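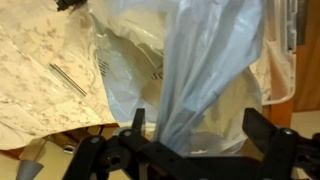 Sorting a bedroom into bags and bins

This method covers one double bedroom with the contents of one wardrobe and one chest of drawers. It takes a morning for one person. The bed serves as the sorting surface, so strip nothing and start with it made.

You will need

4 clear plastic bins with open tops
12 plastic bags, in at least two colours
Sticky labels and a dark pen

Procedure

1. Make the bed and pull the duvet flat. An uneven surface tips the bins.

2. Place the bins on the side of the bed nearest the window. Keep the other half free for folding.

3. Assign a colour to each type of bag. In the Wendden version of this method, white is for keeping and blue is for giving away. Any pair will do if it stays the same throughout.

4. Fold clothes to the width of the bag before they go in. Dark and light items are bagged separately. Heavy knitwear goes at the bottom.

5. Fill each bag to two thirds. Press the air out from the base upwards, gather the film at the top and twist it into a neck. Do not knot bags that will be opened again within the month.

6. Put bags, shoes and hair tools in the bins. Appliances with a flex must be unplugged and cold.

7. Flatten cardboard boxes and lay them in the base of the largest bin until they can go to recycling.

8. Label the front face of each bin. Lids, if used, are swapped too easily to carry the label.
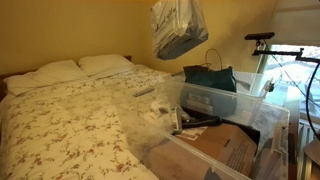
Clear bins on the bed, with flattened cardboard in the front one.

Notes

Handbags keep their shape better upright. Stand them in the bin with the handle clear of the rim and put nothing on top.

Translucent bags can be checked without opening. For opaque bags, write the contents on a label and stick it below the neck.

Seija Hirvonen suggests stopping at 11 and taking the giveaway bags out before starting on the drawers. Bags left in the room tend to be reopened.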